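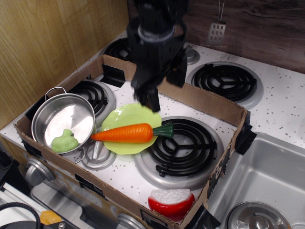
4. First washing and daily care

4.1 Before the first use

Wash all parts of the Remell children's dinner set by hand before the first meal. The set is packed with a thin film of oil from the factory, and cold water does not take it away.

1. Take out all the paper and the small bag with the spare feet. Keep this bag away from children under 3 years.
2. Fill the sink with warm water and add a little washing-up liquid.
3. Leave the plates and cups in the water for 7 minutes.
4. Wipe with a soft sponge, inside and outside. Do not forget the groove under the rim.
5. Rinse two times with clean water and dry with a cloth.

Note: A light smell may stay after the first washing. Put one spoon of baking soda in the cup, fill it with warm water and leave it until the next morning.

4.2 Fitting the feet

The Trunier bowl has a foot ring which can be taken off. Turn the bowl upside down on a towel. Press the ring with both thumbs until it clicks on two sides. If it clicks only on one side, the bowl will stand crooked and food can run over. Pull the ring off and begin again.

The Salinas bowl has no foot ring. Please go to 4.3.

4.3 Dishwasher

Plates and cups can go in the upper basket only. Choose a programme without the drying phase. The foot ring must always be washed by hand, also when the bowl goes in the machine.

CAUTION: Never put any part in the oven or on a hob, also when the hob is switched off but still warm. The material becomes soft at 100 °C and will not return to its shape.

4.4 Microwave

Plates can be used for warming food, 2 minutes at the most. Stir the food and try it yourself before you give it to the child. The lids have a metal pin inside and must stay out of the microwave.

4.5 Stains

Tomato, carrot and curry can leave colour on the light parts. Rub the place with a little cooking oil, wait, then wash as in 4.1. Do not use steel wool or powder cleaner. The colour which remains is harmless and is not covered by the guarantee.

4.6 Spare parts

Foot rings and lids can be ordered from Atamard, the service partner for all Remell table products. Write the letters from the underside of the plate on your order. Sets bought before April have the older lid with a narrow edge, so please say which one you need.

5. Storage

Stack the plates only when they are fully dry.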